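Prüfbericht: Ratespiel Ciloreck (Hersteller: Skokarberg)

Für die Ausleihe der Spielothek wurde das Spiel im November über 28 Partien erprobt. Gegenstand der Bewertung waren Regelwerk, Haltbarkeit und Eignung für den Gruppenbetrieb. Die Anleitung umfasst 3 Seiten und ist auch für jüngere Kinder nach einmaligem Vorlesen umsetzbar.
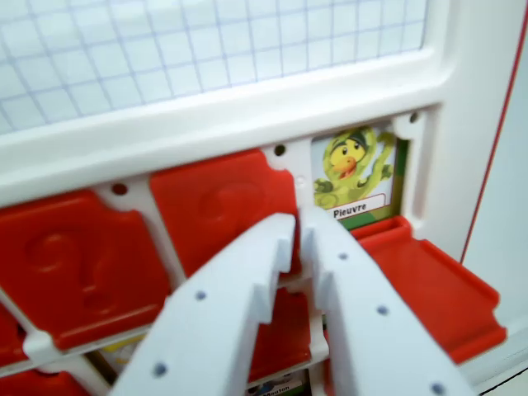
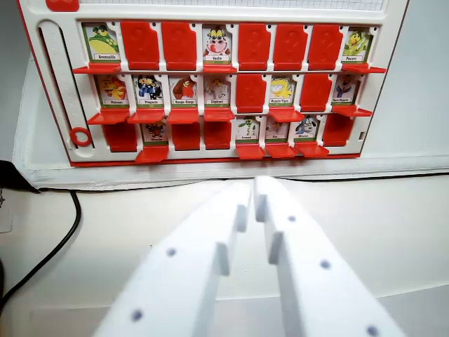

Abhishek Srivastava wendet ein, dass die Partien bei geübten Kindern zu rasch enden und ein zweiter Kartensatz beiliegen sollte. Dem ist zuzustimmen – der Hersteller bietet einen solchen bislang nicht an.

Die Scharniere blieben über die gesamte Erprobung leichtgängig. Bemängelt wird der Karton, dessen Ecken früh einrissen. Für die Ausleihe wird eine Umverpackung empfohlen. Gesamturteil: gut.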